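Folding Table FAQ

I sell secondhand tables out of my garage under the name Pallberg, and these are the things people write to me about most. If yours isn't answered, send me a message!

Will white speckled tops show every crumb?
Less than you'd think. Plain white is the one that drives me nuts (I had one for 4 years, never again). The speckle hides toast crumbs and pencil dust pretty well, but coffee rings still need a wipe.

What do you clean them with?
Warm water, a drop of dish soap and a soft cloth. I skip the scrubby sponges, they leave dull spots that you'll notice every time the sun comes in.

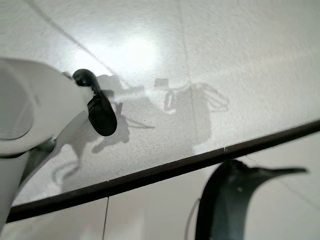 For the seams I use an old toothbrush, barely damp, and I go along the line a couple of times and dry it right away. Please don't pour water on a seam and let it sit. I did that once and I'm still mad about it.

My dark edge band has a little nick. Can I fix it?
Sure! A brown furniture marker covers most small ones. Dab, wait, wipe, and stop before it looks too dark. If the band is lifting, that's a glue job, and you'll want to tape it down overnight.

How do I cut down on glare?
Turn the table before you buy anything. Zoriana Pavliuk wrote to me that moving her lamp to the other side did it, and she'd already ordered a mat.

Do you deliver?
Up to 30 miles, weekends only. I'm taking November bookings now.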